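Garage side door, gap at the bottom, what did you all use?

burkholm_bill
Hi everybody. We're in the old Kołodziej place out past Burkholm, and the side door of the garage has never met the floor properly. The slab dips toward the hinge side, so I can slide a pencil under one end and a whole thumb under the other. Mice love it. Last fall I put on a stick-on rubber sweep, and it let go before the snow melted. Before I spend more money I'd love to hear what has held up for you, especially on a floor that isn't level.

Hường Đồng
Oh, I feel for you, we fought with the same thing for years! What finally worked for us was a brush strip in an aluminum carrier, screwed on, with slotted holes so you can tilt it to follow the floor. Ours is the Kema one, 40 inches, and I trimmed it with a hacksaw (slide the brush out first, cut the metal, then cut the brush a hair longer). Set it so the bristles just bend. If they're mashed flat, they stay that way.
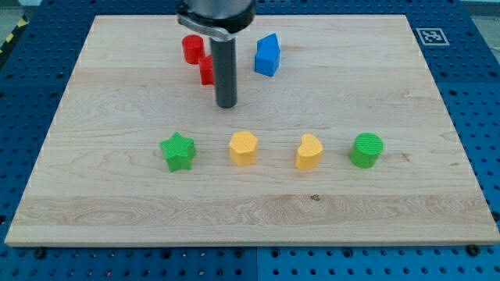 Go easy on the screws too, and drill pilot holes if your door is wood. I snapped two before I learned my lesson, and digging them out took longer than the rest of the job.

skeptical_in_socks
I'll disagree a little, with love. Brush is fine for dust, but mice chewed right through mine. I'd pour a threshold ramp to fix the low side and then use a solid rubber blade. More work, sure, but you only do it once.

Hường Đồng
Fair enough, and I should have said that I stuffed steel wool in the corner by the hinge. No mice since May, but we also have a very serious cat.

burkholm_bill
No cat here, sadly. I may try the ramp first and put the brush over it. Has anyone used the Skunia threshold kit?

skeptical_in_socks
I have. The adhesive is good, but sweep the slab twice and let it dry overnight.

Comments (2)

patty_o: Saved this for my mother's shed, thank you all!

dw122: Do the brush strips freeze to the floor in winter? Mine did once and I pulled half of it out.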